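Visit to the Skasitz workshop, 23rd January

Hemi Ngata had asked three of us over to see the two-arm bench and to hear about the fault that stopped it in July. Esben Blöndal did most of the talking. He began with the ordinary job, which is picking up small items from the table and putting them down again. 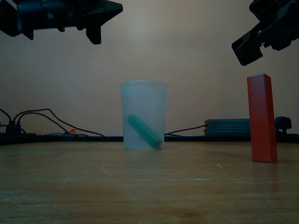
Both grippers above the table, with the cup and the red block.

The fault came on run 513. The right arm lost its position after a cable snagged, and the controller went on as if nothing had happened. It drove the gripper down into the table at full speed. The stop button worked, but Esben was on the wrong side of the bench and took 17 seconds to get to it. 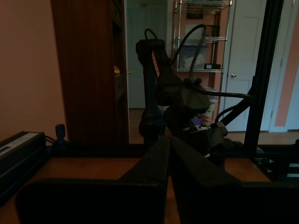

Since then they have re-routed the cables and lowered the force limit to 26 newtons. There is a second stop button as well. Hemi wanted a light curtain too, but the quote from Bergmann was more than they could spend this year.

I asked whether the snag could happen again. Esben said yes, if somebody leaves too much slack, so the loops are now checked before each session and the check is written in the log.
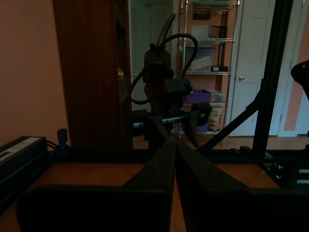 The bench from the gripper side, with the second arm behind.

We finished with tea and a look through the log. The next visit is to Ziltgate.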